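**Sturnetti Burger Bench** — task kit and reference policy for long-horizon assembly

Stacking a burger is a job we hand to teenagers in November and expect them to have down by lunch. Our arm took 464 teleoperated demonstrations, and it still has opinions about cheese.

The kit is what Rania Tannous and Dalal Nasrallah used for the Dorside ordering study. The question was narrow: does a policy do better if it's told which layer comes next, or if it's left to work that out from the cameras? We trained both versions on the same demonstrations and ran 1,000 assemblies, split evenly.

The prompted policy won on order. The unprompted one dropped fewer things, which we did not predict and have stopped pretending we did.

**In the kit**

- Toy burger parts: sesame buns, patties, cheese, tomato, lettuce
- Clear ingredient containers, white serving tray, paper liners
- Demonstration set, fixed and wrist views, time-aligned
- Checkpoints for both policies, plus the Vulton scoring script

**Known limits**

Top bun placement accounts for almost 400 of the logged faults. The script marks a tilted bun as a fault and a merely ugly one as a pass. Set the tolerance yourself if you have standards.

Gripper and arm are not included. Mounting files for the Kaewkla wrist bracket are in the download.
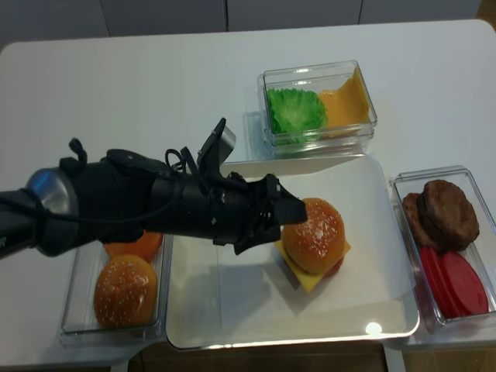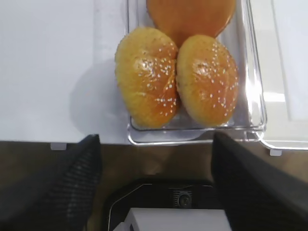
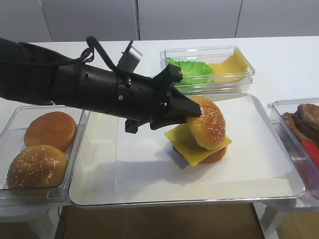
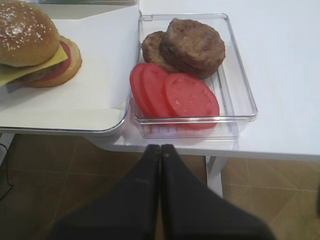

*Burger Bench with the arm at work, fixed views (first and third) and wrist views (second and fourth).*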